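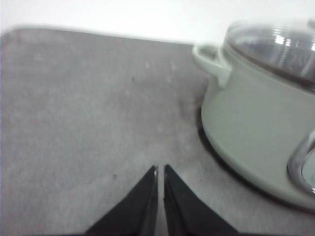 Talk notes - home building, the budget part
Grescombe library, back room, 7 pm. 40 min then questions

Start without the intro slide. Just ask: who here owns land already? Who has plans drawn? Wait for hands.

Tonight is about the gap between the quote and the final bill. Not design, not mortgages (Razia Sial is doing mortgages in October, say that now or they'll all ask).

My numbers. Malby house, 1,754 square feet, single story, slab. Put the floor plan up. Keep it up while I talk.

Part 1 - dirt
Most of my overrun was in the ground. Soil test first, before you pay anyone for final plans. I did it the other way round. Clay on the east side, slab had to be redesigned, engineer charged twice.
- ask the county for old permits on the lot next door, free to look at
- walk the lot after heavy rain. Wear boots
- driveway counts as dirt. Gravel, culvert, the lot. Mine was left out of the bid completely and I didnt notice
- how far to the power pole? Measure it. Don't trust the listing

Tell the culvert story, short version. Truck couldn't get in, concrete went back to the plant, we paid for the load anyway.

Part 2 - reading a bid
Hand out the Bukhari bid, names blacked out except theirs, they said fine. Give people two minutes to read. Quiet is OK, don't fill it.

Words to circle:
"allowance" - a guess with your name on the bill. Lighting allowance on mine was a joke, covered the hallway and the porch
"by owner" - you're buying it, you're storing it, you're the one on the phone when its late
"standard" - standard to who. Ask for the model number
"as needed" - get a unit price in writing

Then Pudon bid next to it. Looks cheaper on page one. Go to page four, no gutters, no final grading, no dumpster. Add those back and the two are close. Let somebody in the room spot it if they can.

Don't say which one I hired until the end. (they always guess wrong)

Part 3 - changes
51 change orders. Pause there. Some were mine, some were the builder's, a good few were me standing in the framing saying what if the window was over there.

What a change costs depends on when. Moving a door on paper, an email. Moving it after framing, a day of labor. After drywall, don't ask.

My rule after number 20 or so: sleep on it, then write it down, price comes back in writing, sign, then they do it. No nodding at people on site. A nod cost me a tub.

Kitchen outlets - everybody forgets. Stand in the taped-out room and pretend to make breakfast. Same for light switches, which way does the door swing, where is your hand.

Part 4 - keeping some back
Petro Mykhailiuk told me to keep a tenth of the budget in a separate account and not tell my wife or the builder. I told my wife. Used all of it by the roof.

Things it went on, read fast:
temporary power
second survey
$3,000 for the longer water line
porta potty for two extra months
rekeying

More if the lot is sloped or if you're on a well. Somebody will ask for a percentage for wells, I don't have one, send them to Petro, he's in the second row. Wave, Petro.

Payment schedule - slow down for this bit, it matters. Pay for work that's done and that you've looked at. Big deposit up front, ask why. Get lien waivers with every draw, from the subs too. If no one's heard of a lien waiver go to the spare slide, otherwise skip it.

Hold back the last payment till the punch list is finished. I let go of mine early to be nice and the closet doors took until spring.

Part 5 - cutting, if time
What I'd cut again: the fancy garage door, the second sink, half the can lights
What I wouldnt: insulation, windows, a decent front door, paying for an independant inspector before the drywall. Ours found a missing hanger over the living room
Simple roof saves more than cheap flooring. Draw two roofs on the board, one plain gable, one with all the valleys. Every valley is labor and a place to leak.

Skip the bit on solar, ran over last time.

Questions. Repeat them out loud, back row can't hear. Likely ones - acting as own contractor (I wouldn't, job plus kids), house kits (never built one), how long did it take (14 months, quoted nine).

Who I hired: Bukhari. Yes would again.

100 copies of the checklist on the side table, take two. Sign-up sheet for Razia's talk next to it. Room has to be locked by 8:30, stack chairs.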